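Call for Participants: How Do You Feel About the Brands That Know You?

Posted May 16, 2019 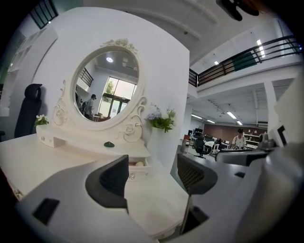 Think about the last time a store remembered something about you. Maybe it was your shoe size, or a birthday coupon, or an email about the same kind of coffee you always buy. Did you like it? Did it bother you? Or did you not notice at all? We are a small consumer research team working on a project called Takura, and we want to hear from regular shoppers about loyalty programs and what people think they are giving up, and getting, when they sign up for one. Home and beauty purchases are a big part of the study, so if you have ever shopped for a white vanity table with an oval mirror and then seen mirrors in every ad for a month, we would love to talk to you! But groceries, pet food, running shoes and streaming services all count too.

What we are trying to find out

Stores have gotten very good at counting what a customer spends over the years. They are less good at asking the customer how the whole thing feels. We ran a short pilot in April and the answers surprised us. People who said they cared a lot about privacy were often members of a dozen programs, and some people who never join anything told us they would happily hand over their email for a decent return policy. We want to dig into that with a bigger and more varied group.

What you would be doing

The study runs for four weeks. You would keep a simple shopping diary on your phone, using an app called Jaraso (free, works on most phones, and we'll help you set it up). Each entry takes a couple of minutes: what you bought, whether you used a card or a login to get a deal, and a line or two on how you felt about it. Entries can be as short or as rambling as you like. We read all of them.

At the end there is one group conversation at our office in the Vendden building, second floor, with an elevator. Snacks provided, and parking is free behind the building. If you can't make it in person, we can do a video call.

Who we are looking for

We have room for around 50 people. You should be 18 or older, do at least some of the shopping for your household, and belong to at least one rewards or loyalty program. It can be a punch card from a sandwich shop. You don't need to know anything about marketing. If you work in advertising or for a company that sells customer data, we'll have to pass this time, sorry.

We would especially like to hear from people over 65, people who live in small towns, and people who have quit a program and can tell us why.

Your information

Given the topic, we take this part seriously. We will not ask for your passwords, receipts or account numbers. Your diary is stored under a code instead of your name, it is not sold or shared with any store, and you can drop out at any point and have your entries deleted. The funding comes from Cù, a shopper education nonprofit, and the findings will be free for anyone to read.

Thank-you payment

Participants receive a gift card at the end of the diary period and a second one after the group conversation. If you leave early, you still get a share for the weeks you finished.

How to sign up

Fill out the interest form at the front desk of the Vendden building or ask there to have one mailed to you. Please include a phone number or email, the best time of day to reach you, and the name of one program you belong to. We'll get in touch either way, including if the group is already full, and we can keep your name for the next round if you want us to.

Questions are welcome before you sign up. Write "Takura study" on your note and leave it at the same desk.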